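Sports Management 2 project report
Passing out of the back: what a short kickout routine did for Stangate indoor handball
Written up by Tineke Vandenberghe

Why this topic

Picked the goalkeeper's first pass because it was the thing we argued about most after games. Stangate lost the ball early a lot. Coach thought it was tired legs. I thought it was the keeper throwing long every time, even with a free player five meters away. So the question: if the keeper goes short first, do we keep the ball past half court more often?

Background

Handball keepers restart play with a throw from inside the goal area. Long throw = fast break if it works, lost ball if it doesn't. Short throw = slower, safer, other team gets back in shape. Most of what I read was about the men's pro game, where everyone can catch a long one on the run. Not us. Our league is student sides and works teams, mixed levels.

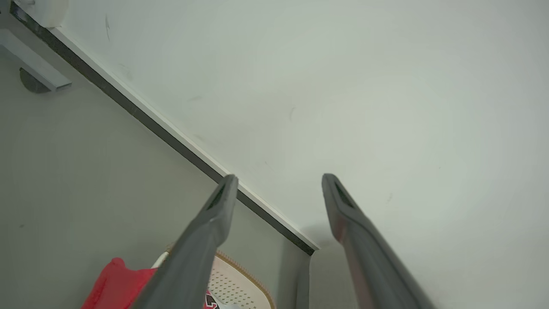 Method

Watched 17 games on video, all league, no cups. Two sides mainly, Stangate and Ondesport, plus whoever they played. For each keeper throw I wrote down:

- short or long
- caught clean or not
- did the ball get past half court
- shot or no shot

Total 371 throws. Did it all on a spreadsheet, one row each. Stopped the video a lot. First 2 games I had to redo, I'd been counting sideline throw-ins as keeper throws by mistake.

The routine itself is simple. Wing drops back to the nine meter line, center back shows for the ball, keeper looks short before anything else. Long only if a runner is clear by a lot. Stangate practised it for 5 weeks before the second half of the season, starting in March.

Results

Short throws were caught clean far more often, no surprise. The bit that matters is half court. After the routine came in, Stangate got over half court with the ball more often than before, and the gap was biggest against teams that press high. Against Prasertsri, who press all game, it was the clearest. Against Brirkico hardly any change, they sit deep and let you walk up.

Fast break goals went down. Expected that but it was more than I thought it would be. The left wing was not happy. 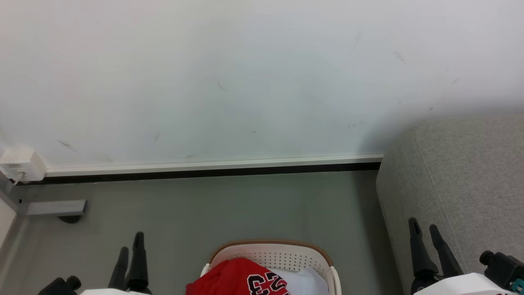
Ondesport never changed anything so I used them as the comparison. Their numbers stayed flat across the season, which helps, though one team is not much of a control. They also changed keeper midway and the new one has a much better arm, so their long throws look better late on than they shoud.

Problems

Camera was at one end of the hall, so far end catches were hard to judge. Where I couldnt tell I left the row blank and took it out. Also I did all the coding by myself, no second person to check. Score at the time of the throw was not recorded. Big gap. Teams that are behind throw long in the last minutes no matter what the plan is, and I can't seperate that out now. 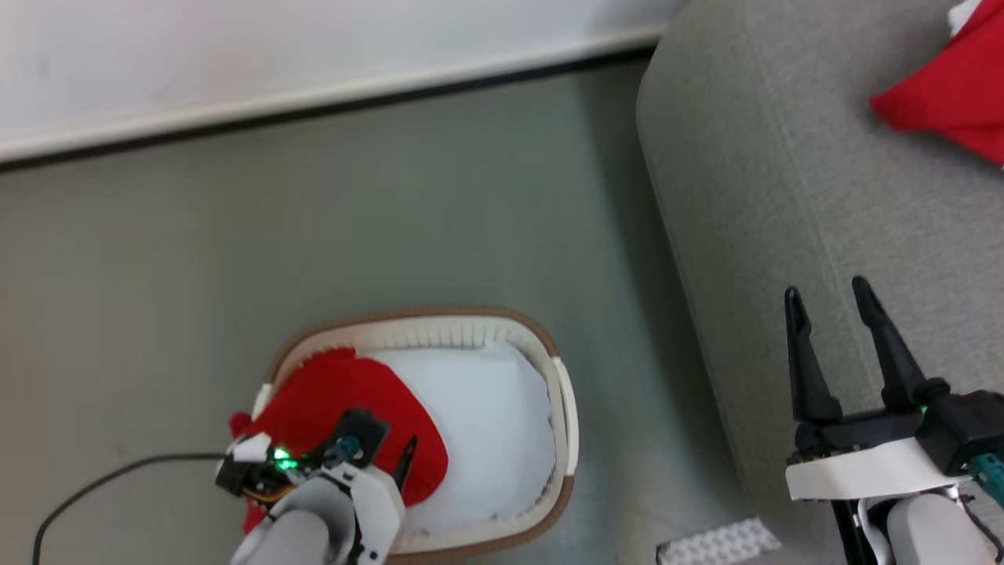
Fig. 3. Gray sofa and oval laundry basket

What I would do next

Add score and time left to every row. Get a second coder for at least part of it. Ask the keepers what they saw before they threw, since video doesn't show that. Maybe split the long throws into flat and high ones, the high ones looked terrible.

For Stangate: keep the short option against pressing teams, go back to long against Brirkico and similar. Coach has the spreadsheet and the clips list. Raw rows are in appendix A, coding rules in appendix B.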